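How to get old wax and grease out of a plaid tablecloth

22 Feb 2026, posted by Naveen Tiwari
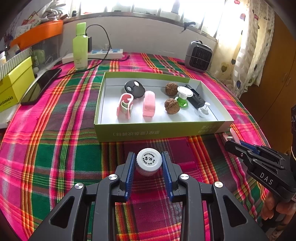
Bright plaid cloth on the table, small white-capped bottle just over it.

Quick one, guests coming and I have a stack of these to get through. Works on cotton and most blends. Not silk, not wool, don't email me about wool.

What you need

Dull butter knife
Brown paper bags, plain side only
Iron
Dish soap, the cheap clear kind
White vinegar
Old toothbrush
Ice

Wax first

Ice on the wax till it goes hard. Scrape with the knife, flat, not digging. Get the big bits off and stop there.

Paper bag under, paper bag on top. Iron on low, no steam. Press, lift, move to a clean patch of paper. Keep going till the paper comes up clean. Colored candles leave a tint, red is the worst. Dab that with rubbing alcohol on a rag, test on the hem first. I skipped the test once and lost a green stripe on a different cloth. Still annoyed.

Then grease

Dish soap straight on the spot, dry cloth. Dont wet it yet. Toothbrush, small circles, work from the outside in. Leave 2 hours. Rinse from the back with warm water.

Still there? Do it again before it goes anywhere near the dryer. Dryer heat sets it and then you're stuck.

Washing

Cold, gentle, inside out if it has a lining. Half a cup of vinegar in the rinse. I run mine at up to 900 spin, any faster and the hems twist. Dark reds and pinks on their own the first couple times, they bleed. Line dry in shade.

Iron while its a bit damp, wrong side up. Pull the corners square as you go or the stripes go wavy adn you will see it every single dinner.

Storing

Roll it, don't fold. Cardboard tube from wrapping paper is fine, with a sheet of white tissue round it first. Bình Hồ hangs hers over a padded hanger, also fine if you have the closet.

Turmeric and red wine are a separate page, coming in March.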